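**Ticket:** Powerline kit drops connection to back office
**Opened:** 2018-02-05
**Opened by:** Mared Gethin
**Assigned to:** Nerys Nicholas, Trullex support
**Status:** Closed (by me, see last entry)

### Original message

Hi! I have the two-piece Trullex powerline kit. One adapter is in the living room next to my Dakton router, the other is in the back office, which used to be a porch and gets almost no Wi-Fi because of the brick. It ran great for months. I liked it so much I told my sister to get one.

Now it drops out. The link light on the office adapter goes from green to red, then off, and my computer says the cable is connected but there's no internet. It comes back by itself after a few minutes, or sooner if I unplug the adapter and plug it back in. I work from home doing claims entry in a program called Gronow, and Gronow logs you out the second it loses the connection (and throws away whatever form you were in!), so this is driving me up the wall.

Already tried:

- restarted the router
- restarted both adapters
- swapped the two adapters with each other
- new network cable on the office end
- factory reset and paired again with the button

Same thing every time. Wi-Fi in the rest of the house is fine while the office is down, so I don't think it's my internet provider.

### Follow-up 1

Thanks for the quick answer, Nerys. You asked whether either adapter is on a power strip. The living room one was, yes. I had no idea that mattered. It's straight in the wall now and the strip is behind the TV where it belongs.

You also wanted the link speed from the utility page. Before the move it said 105. After the move it says 197. So that's a real improvement and file downloads feel snappier, but I still got dropped twice this morning, once in the middle of a long form.

Firmware: the utility says both are up to date. I ran the check on each one separately like you said.

### Follow-up 2

I kept the log you asked for. I'm copying it the way I wrote it, sorry for the shorthand.

```
early speed 197, fine
breakfast dropped, back by itself
breakfast dropped again, red light the whole time
midmorning fine, speed 159
lunch dropped, unplugged and replugged, back
afternoon fine, fine, fine
supper wasn't in there, light was red when I walked by
evening fine
```

Typing that out, I can see it's mealtimes. I swear I didn't notice until it was all in one column. I'd been blaming Gronow updates and the neighbor's new hot tub.

### Follow-up 3

So you think it's something in the kitchen making noise on the wiring, and you'd like me to run things one at a time while I watch the speed number. My son sat in the office with the laptop and yelled numbers down the hall, and I went around switching things on and off. He thought this was hilarious.

What we did:

1. Everything off but the fridge: 197.
2. Microwave on with a cup of water in it: 159, and it stayed there.
3. Toaster on, no bread: 159 again, jumped back when it popped.
4. Under-cabinet lights on: 50, then red, then nothing.
5. Lights off: came back by itself.

I did number four three times because I didn't believe it. Red every time! They're cheap LED strips from a brand called Troltness, and I put them up last September. They run off a little power brick that plugs into the wall at the back of the counter. I only switch them on when I'm cooking, which explains the mealtimes.
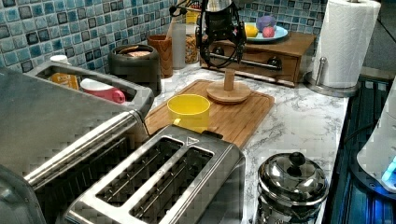 *Kitchen counter, toaster end.*

The wiring back there is older than I am. When we bought the place the inspector told us the kitchen and the old porch had been done at the same time, so I wouldn't be surprised if they share a circuit. I haven't gone flipping breakers to find out – the labels in the panel are in somebody's pencil and half of them say "misc."

### Follow-up 4

Two things from your list:

- Moved the power brick for the lights to a different outlet. A bit better: it hung on at 50 and didn't go red, but Gronow was still crawling and I got logged out once.
- Put the brick on the filtered power strip from behind the TV, just as a test. Lights on, speed 159. Lights off, 197. No drops.

I left it that way through two suppers and a very long breakfast. Solid green.

I'd like my TV strip back, so I ordered a second filtered one, a short one that fits behind the bread box. You mentioned a different power supply for the lights might work too, and I may try that if the strip gets in the way. For now I'm leaving well enough alone.

### Closing note

New strip is in and the office adapter hasn't gone red since. Closing this one. Could you please add something to the help page about LED power bricks? It only talks about phone chargers and vacuum cleaners, and I read that page twice before I wrote to you.

Also, my sister's kit is doing the same thing, so she'll be opening her own ticket once she's checked what's under her cabinets.

Thanks again, Nerys!

Mared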